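Set-up guides > Home & Furniture > Table care

Posted 1st May by Mererid Penry

Section 3 - Oiling and first use of the Dalen table

Read all of this before opening the tin. Applies to the Dalen oiled top only. Lacquered tops, see section 4.

You need: Druno hard oil, two lint-free cloths, grey pad, gloves. Old sheet for the floor.

1. Clear the top. Wipe with a barely damp cloth, then leave it to dry. Overnight is best.

2. Rub down lightly with the grey pad. Along the grain, never across. Hoover up the dust.

3. Stir the oil, don't shake. Pour 100 ml into a saucer - that does one coat on the standard top.

4. Work it in with the first cloth, small patches, begining at the far end. Thin. Thinner than you think.

5. Wait 19 minutes. Wipe off everything that hasn't soaked in with the second cloth. Tacky patches later on mean you left too much.

6. Second coat next day. Same again. Third coat only if the top still drinks water.

CAUTION: oily cloths can catch fire by themselves. Soak in water and lay flat outdoors to dry before binning. Do not screw them up in a bucket.

Note - batch 311 tins have the old label which says one hour before wiping. Ignore that, go by step 5.

7. Keep hot pans and wet glasses off for a week. Light things are fine after a day, but lift, dont drag.

8. Check the finish with light coming in low from one side. Get down near the top and look along the grain. Dull patches want a bit more oil, shiny sticky ones want rubbing back with the pad.

August deliveries with the Urkska frame: tighten the leg bolts before oiling, see section 2.

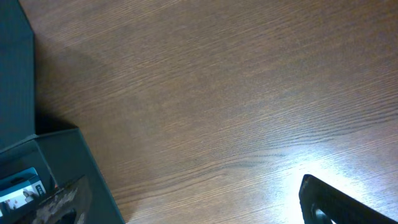
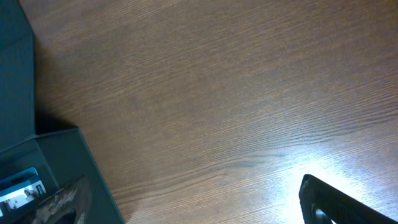 Fig. 3 (both) - brown top, grain running diagonally, paler where the light catches it at lower right.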